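I have a drawer problem, and I suspect you do too. Mine is full of T-shirts I will never wear outside the house and can't bring myself to throw out. The 6 a.m. dog-walk shirt. The shirt from the Drokville street fair, which shrank so badly it would fit a lamp.

My argument is simple: we should stop feeling guilty about keeping old clothes and start feeling a little guilty about buying new ones. I moved to Hondbridge with 28 shirts (yes, I counted, I was packing and bored) and I've bought exactly one since. I haven't suffered! A plain cotton shirt can go for years if you wash it cold and keep it away from the dryer.
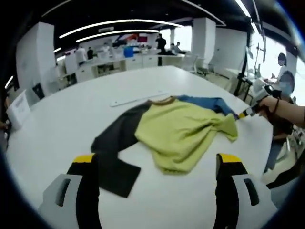
Consolacion Magbanua wrote in to say I'm kidding myself, that a full drawer is still clutter, and that a shirt you never wear is doing no good to anyone, least of all you.

Okay, fair. I've thought about that a lot since January, and I still think she's too tough on us. I sleep in those shirts, I paint in them, I tear up the really bad ones for the windows. What bugs me is the big yearly purge, where everything goes in a bag, the bag goes to the donation bin, and by spring the drawer is full again with stuff that's thinner and worse made.
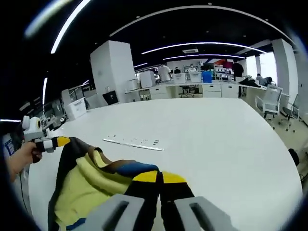 Yellow, blue and brown, all in one garment.

And color! I will defend loud color until I drop. Every closet makeover I read wants me in beige and gray so that everything "goes together." My clothes have never gone together and I still get dressed in the morning.
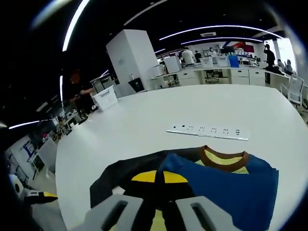
The other thing I'd push for is mending, even bad mending. My neighbor Otakar Šindelář showed me how to close up a side seam one evening on his porch, and mine came out crooked as a creek — but it held, and I've worn that shirt all over town. It took me most of an hour. Driving out to the mall in Calimlim takes longer than that, and then you have to park.
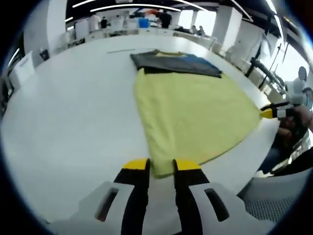

So when is it okay to let a shirt go?

When you've skipped over it for a whole year and you wouldn't even wear it to clean the oven. Cut it up for rags first, though, and save the buttons if it has any. I keep mine in a jam jar by the sink.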